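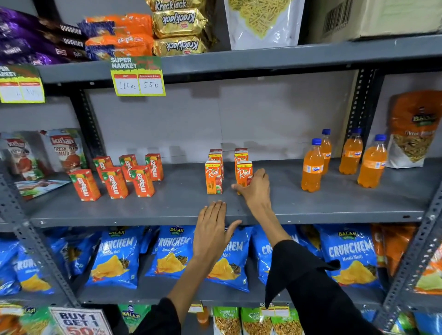
Momberg Records is pleased to announce that Mitiku Demissie's second album, Degefa, will be released in December. 1/5

The album was recorded over 20 sessions at Ikov Studios, with Shota Sugiyama as producer. It includes 3 songs in Amharic, with translations in the liner notes. 2/5

A launch concert will be held at the Polten Theatre. Capacity is 375 and all seating is reserved. Doors open at 7 pm. The theatre's side entrance on the laneway is step-free. 3/5

The first vinyl pressing is limited to 630 copies. Orders placed through the label's website may be collected at the theatre on the night. The cheque option is no longer offered. 4/5

Media enquiries and requests for review copies should be directed to the Momberg publicity office. Interviews with Mr Demissie will be scheduled after the launch. 5/5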